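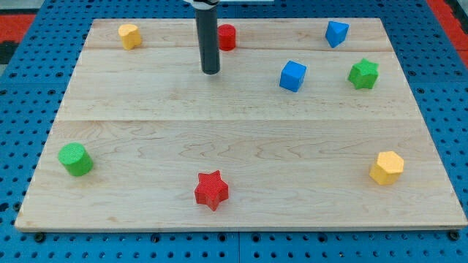

Inicio Blog Entrevistas Archivo Contacto

Llegué al laboratorio un viernes a las nueve, con más sueño que preguntas, y Vasylyna Ivanyshyn ya iba por el segundo café. Lleva dos años con Branolier, un método para que un brazo aprenda a empujar piezas siguiendo órdenes escritas como las diría cualquiera. «Lo de "mueve el cubo azul hacia la estrella verde" sale enseguida», me cuenta. «Lo que me quita el sueño es "un poquito más a la izquierda". ¿Cuánto es un poquito?»

Su brazo no agarra nada, solo empuja con una varilla negra de punta redondeada. Le pregunté si no era complicarse la vida (yo habría puesto una pinza, la verdad) y se echó a reír. «¡Claro que es complicarse! Empujas un cilindro y se te va para donde quiere. Una estrella gira. Con eso el modelo tiene que corregir todo el rato, y a mí me interesa que corrija».

El truco, me explica, está en las frases. Primero graban a una persona manejando el brazo sin ningún encargo concreto, y después otros miran trozos de 4 segundos y escriben qué orden encajaría con ese movimiento. Con 632 trozos comentados así, el sistema ya obedecía órdenes cortas. De las largas, las de varios pasos, se le resisten 11, y Vasylyna se las sabe de memoria. «La peor es separar los dos rojos sin tocar lo demás. Esa la repetimos el lunes».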